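# Desks That Get Used: A Study of Small Things on Shared Work Tables

Project report, Floarea Tudose and Alina Ursu
Sunday, July 1, 2018

When we first talked about doing our project on office furniture, our classmates were kind enough not to yawn in front of us. Everybody has sat at a desk, and it is easy to think there is nothing left to say about one. But Alina had spent February working afternoons in a shared office called Nellilis, and she kept noticing that people walked past perfectly good desks to sit at the same few over and over again. We wanted to know what made those desks so popular, and whether the little things left standing on them had anything to do with it.

## What we did

We visited Nellilis over 30 days and wrote down who sat where, how long they stayed, and what was on the desk when they arrived. We ended up with 258 entries in our notebook (two notebooks, really, because the first one met a cup of coffee in the second week). We also talked with 34 people who use the office, some of them for a good deal longer than we had planned, and we thank them all for their patience!

We sorted the desks into two groups. The "bare" desks had nothing on them at the start of the day. The "dressed" desks had a lamp, or flowers, or some small dish or cup. We did not move anything ourselves for the first part of the study. After that we asked permission to change seven desks and watch what happened.
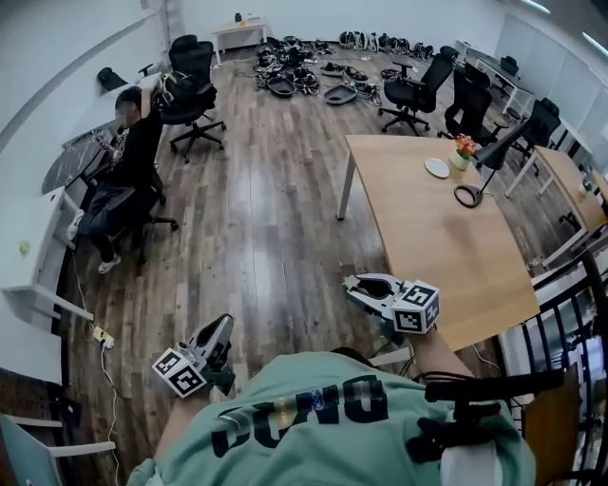 *Figure 1. The light wooden desk with its plate, pot of artificial flowers and black lamp. The long white desk is on the left side of the room.*

## What we found

The dressed desks were chosen first on most mornings, and the lamp seemed to matter more than anything else. Several people told us they liked having a light of their own even on days when they never switched it on. The flowers surprised us. We had expected people to find artificial ones a bit silly, but they were mentioned warmly again and again, and one lady told us she always turned the pot so the best side faced her.

Plates were harder to judge. Some people put their keys and earphones on them and were very happy, while others pushed them straight to the far side and forgot about them. We think a plate needs to look as if it has a job — otherwise it is simply in the way.

Power was the other big subject. The white desks won easily whenever somebody had a laptop to charge, flowers or no flowers. Floarea wanted to leave this out of the report as being too obvious, but it came up in so many of our talks that we felt it had to go in.

## What we would change

We would start earlier in the morning, as the first hour was when most of the choosing went on and we missed part of it more than once. We would also like to try real plants, though then somebody has to water them, and we could not agree on who that would be. Our teacher suggested repeating the study in a room with no windows to see whether the lamps matter even more there, and we are hoping to do so next term if we can find one.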